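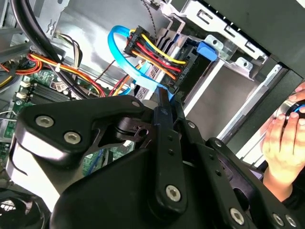

Leave the Side Panel Off
By Ebise Gudeta

I think every household with a desktop computer should have one person in it who is willing to open the case. I don't mean someone who builds machines for fun. I mean someone who can take off the side panel, pull a drive, put in another one, and get the thing started again. It is a small skill, about on the level of changing a faucet washer, and we have let it slide.

Most of what is inside a tower case was designed to be handled. The data plug on a SATA drive has a small L shape in it, so it fits one way. The power plug next to it is wider and also fits one way. Many cases have colored plastic tabs on the drive cage, and the color is there to tell you which part you are allowed to pull on. Someone at a drawing board thought about your hands. We pay for that work when we buy the machine and then most of us never use it.

The shop near me, Negussie, charges 168 dollars to swap a drive and move the files over. I don't think that is dishonest. They have rent to pay, and moving files takes time that has to be watched. But a good part of that job is two plugs and whatever holds the drive in the cage, and people should know that before they decide to pay for it. My neighbor Fasil Ejigu paid it twice in one year, the second time for a cable that had worked itself partway out. A person with the panel off would have found that with one finger.

Dilek Değirmenci, who fixed office machines for a living until she retired, disagrees with me. Her view is that people break things. They pull on the wire when they should pull on the plug. They bend the plug sideways and crack the plastic lip off the drive, and then the drive is a paperweight. She has seen it many times and I have done it once. I still think she is describing people who were never shown how. Nobody is born knowing how to get a jar lid off either.

The showing does not take long. Shut the machine down, switch off the supply at the back and pull the cord. Touch bare metal on the case. Look before you reach. Take hold of the plug by its body, close to the drive, and draw it straight back. If it has a metal latch, press that first. Put the screws in a saucer.
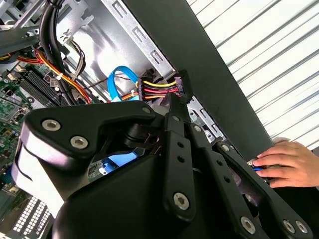

The hard part is room. Your hand is wider than the space you need it in, and the moment you have hold of the plug you can no longer see it. Everything you want is behind something else. This is my real complaint about the way cases get put together, and it has little to do with the person opening them. Cables are left too short to move or long enough to lie across everything. Ports face a wall of sheet metal. A flat plug the width of a fingernail has to go into a slot you are finding by feel, with your knuckles against an edge.

Good design would help more than good advice. I had a Falerum case for 7 years, and its drives slid out toward the open side with the plugs facing me. I could change one without thinking about it. The Hullano I have now looks better from across the room. The drives face away, and to reach the plugs I have to take off the second panel too, which has its own screws and does not like going back on. The makers know how to do the first kind. They stopped because buyers don't ask about it, and buyers don't ask because they don't plan to look inside.

So ask. When you shop for a desktop, have the clerk take the panel off. Put your hand where the drives go. If you can't get your fingers around a plug in the store, under good lights, you won't manage it at home under a desk.

And if you already own one, open it some evening when nothing is wrong with it. Blow out the dust. Follow each cable from one end to the other until you know what it does. Take one data cable off a drive and put it back, then start the machine and see that the drive still shows up. Bezawit Alemayehu did this with her two sons last October and the older one has since put a bigger drive in his grandmother's computer. It took him most of a Saturday. He had one screw left over, and I told him to tape it inside the case.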